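搜索本站 关键词 作者 全文 高级检索

三月　Rondevbridge 家庭作业自动化研究组

4　桌面整理任务：仿真环境与评测结果

4.1　任务的选取

关于机器能否承担家务的讨论，常以整套家务流程为对象，例如收拾厨房、折叠衣物或清理儿童房间。此类流程包含大量子步骤，失败原因难以归结到某一环节。本研究选取其中较小的一项，即将散放在桌面上的小件物品收拢到指定区域。该动作在家庭中见于收拾积木、归拢餐具和清理书桌，在小型车间中则对应零件分拣前的归位工序。人完成这一动作几乎不需要注意力，机器完成它则须依次解决目标识别、位姿估计、抓取规划、搬运与放置五个问题，其中任何一个环节的误差都会传递到下一环节。

前期调研中，Fotau 车间的操作人员反映，归位工序本身耗时不长，但穿插在其他工序之间，频繁打断工作。家庭受访者的意见与此相近：他们并不要求机器比人快，但要求机器在无人看管时不把东西碰落，也不在任务中途停下等待处理。据此，本文把“无需人工介入而完成整项任务”作为主要指标，单次抓取成功率仅作为辅助指标列出。

4.2　仿真环境

全部试验在 Skeltau 仿真平台上进行。场景为一间陈设简单的房间，机械臂固定安装在桌面一端的底座上，末端配备黑色或深灰色的两指夹爪。操作对象为带有字符的小木块，目标区域为一块平放于桌面的方形薄板。木块的初始位置和朝向在每一回合开始时随机生成，允许木块的字符面以任意方向朝向观察视角，因此控制策略不能依赖字符的正立姿态进行识别。

观察视角的设置对识别结果影响较大。近处视角能够保留木块表面的字符和棱边，但容易切去机械臂上部；远处视角可以覆盖整张桌面及周围地面，木块在图像中却只占很小的面积。图 3 为同一场景的三幅渲染图像。

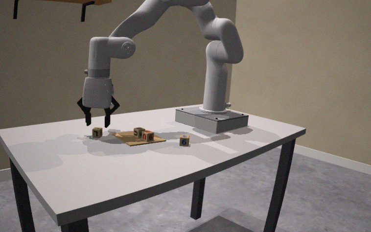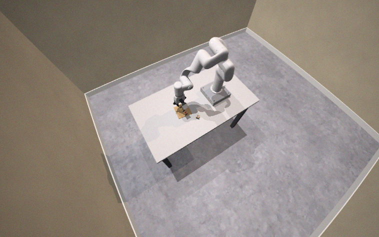
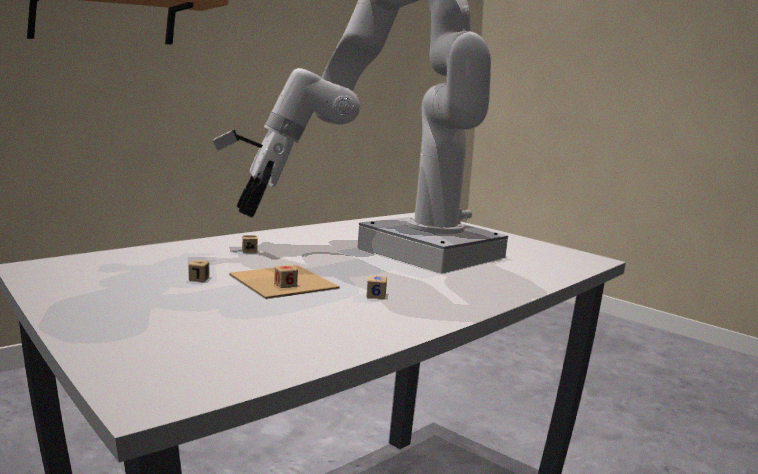
图 3　仿真环境中的桌面整理任务。各图中机械臂均安装于桌面之上，方形薄板为放置目标区域。

光照条件采用上方光源，机械臂各连杆的阴影会投射在桌面上，并随臂的运动改变形状。早期版本曾关闭阴影以加快渲染，所得策略在恢复阴影之后表现明显下降，主要错误是把阴影边缘误判为物体轮廓。此后的训练与评测一律保留阴影。墙面与地面的纹理未作随机化处理，这一点限制了结论的外推范围，第 5 节将再作说明。

4.3　评测方法

评测共进行 1,435 个回合，与训练所用的 4,000 个回合互不重叠。每一回合以全部目标木块稳定停留在薄板之上为完成标准。木块一角悬出薄板而未滑落者，仍计为完成；木块叠压在另一木块之上者，不计为完成。后一条规定较为严格，但与实际需求一致：在车间中，叠压的零件往往需要人工重新摆开，自动化所节省的时间随之抵消。

每一回合的失败按首个发生错误的环节归类，后续连带错误不重复计入。对于无法由日志直接判定的失败，由两名评判人员分别查看回放并独立归类，意见不一致时再共同复核。经此程序处理的回合共 46 个，其中多数涉及夹爪闭合时木块发生旋转，单凭末端位置记录难以区分究竟是位姿估计偏差还是抓取规划不当。

对照策略为一套固定规则程序，即读取仿真器给出的木块真实位姿，按由近及远的次序逐一搬运。该程序不含视觉环节，可视为在感知完全准确的前提下规划与控制所能达到的参考水平。

4.4　结果与分析

学习策略在木块彼此分散的布局中表现稳定，与对照策略之间的差距较小。木块相互靠近时，差距迅速拉大。夹爪张开后，两指外侧需要一定的活动空间，若相邻木块恰好位于手指下降的路径上，策略通常先将其推开，再抓取目标。推开动作本身未必导致失败，但被推动的木块可能偏离此前估计的位置，而策略在部分回合中仍沿用旧的估计，致使下一次抓取落空。

放置环节的问题集中出现在薄板已有木块的情形。策略倾向于把后到的木块放在薄板中央，并未充分考虑已占用的区域，由此产生叠压或挤推。在训练中加入占用区域的显式表示后，叠压现象减少，代价是搬运路径变长，单回合用时相应增加。对于家庭用途，这一代价可以接受；对于有节拍要求的工位，则需另行权衡。

对照策略同样出现失败，这一结果值得重视。它表明即使感知不存在误差，按由近及远的简单次序进行搬运也不足以应付密集布局，搬运次序应当作为规划问题单独处理。Sheikh 工位的试用记录提供了旁证：操作人员在收拢零件时常先取走外围的一件，为其后的动作让出空间，而这种次序并不遵循距离远近。

综合上述结果，在物品刚性、形状规则、数量有限且桌面布局较为分散的条件下，现有方法已能较为可靠地完成归位动作。条件中的任何一项放宽，可靠性都会下降，其中以布局密集造成的影响最为显著。因此，目前尚不宜据此断言机器可以独立承担收拾桌面这一家务，较为稳妥的表述是：机器可以承担其中已被预先整理过条件的一部分。

4.5　向实物平台迁移的考虑

仿真中的木块质量均匀，表面摩擦系数固定，而家庭中的同类物品常有磨损、沾污或尺寸偏差。夹爪闭合时的接触力在仿真中可以直接读取，在实物平台上则依赖末端传感器或电机电流推算，其噪声水平与仿真设定并不相同。本研究组计划在实物平台上先复现分散布局下的结果，再逐步缩小木块间距，以确定可靠性开始下降的临界条件。迁移试验将沿用 4.3 所述的完成标准和失败归类方法，以便两组数据直接比较。

人员安全与设备占用空间不在本节讨论范围之内。需要指出的是，固定安装于桌面的机械臂会长期占去一部分可用台面，这在车间工位上一般不成问题，在住宅中则可能成为用户是否接受该类设备的先决因素。移动底座可以缓解这一矛盾，但会引入定位误差，使位姿估计环节的负担进一步加重。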